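El Ayuntamiento de Osero ha decidido que 1.426 ordenadores municipales no son todavía chatarra. La decisión llega en junio, cuatro meses después de que un informe encargado a la consultora Tudier dijera justo lo contrario, con gráficos a color y una encuadernación muy lograda.
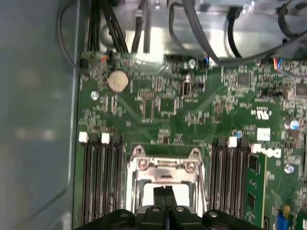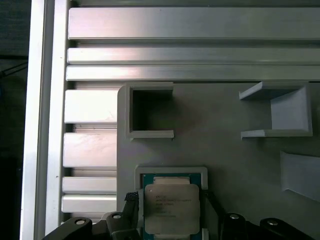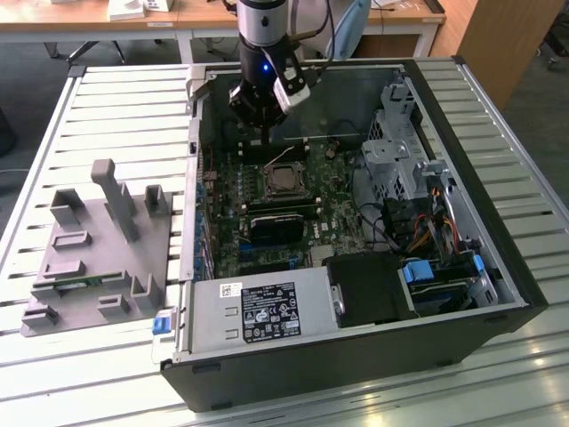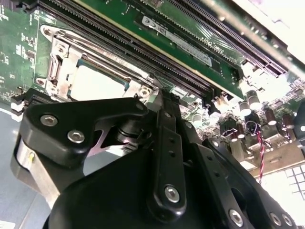 *Un ordenador Dell de sobremesa abierto, con la placa base a la vista (primera, tercera y cuarta imagen), y perfiles de aluminio (segunda).*

El plan original preveía sustituir todos los equipos antes de fin de año, entre ellos los del padrón, que según sus usuarios arrancan en lo que se tarda en bajar a por un café y discutir con el camarero. La oferta de Kosetti, única empresa que se presentó al concurso, salía a 759 euros por unidad. Alguien en Intervención multiplicó y pidió sentarse.

La alternativa aprobada cuesta 119 euros por equipo e incluye más memoria, un disco nuevo y una limpieza interior que, en el caso de la oficina de Urbanismo, los técnicos han preferido presupuestar aparte. Los trabajos se harán en la nave de Manalo, en el polígono norte, y cada departamento se quedará sin ordenadores un máximo de 9 días. Recaudación ha pedido ser el último. Los contribuyentes consultados a la puerta preferían que fuese el primero.

La oposición celebra el ahorro, que considera idea suya, y critica el retraso, que atribuye al gobierno. El gobierno sostiene exactamente lo mismo en sentido inverso. Ambos grupos coincidieron en aplazar la votación veinte minutos porque la pantalla del salón de plenos no reconocía el portátil de la secretaría.

Queda por resolver qué pasará con los monitores. El informe de Tudier los daba también por amortizados, pero el pliego nuevo no los menciona, de modo que seguirán en su sitio, incluidos los de la biblioteca, que muestran todo con un tono verdoso al que los lectores ya se han acostumbrado. Un portavoz municipal aseguró que la cuestión «se estudiará». Preguntado por el coste del primer estudio, remitió a la web del Ayuntamiento, que a las 13.30 estaba en mantenimiento.

Las reparaciones empezarán por Cultura y Deportes. Durante esos días las inscripciones a la piscina se harán en papel, en la ventanilla de siempre y en horario de mañana.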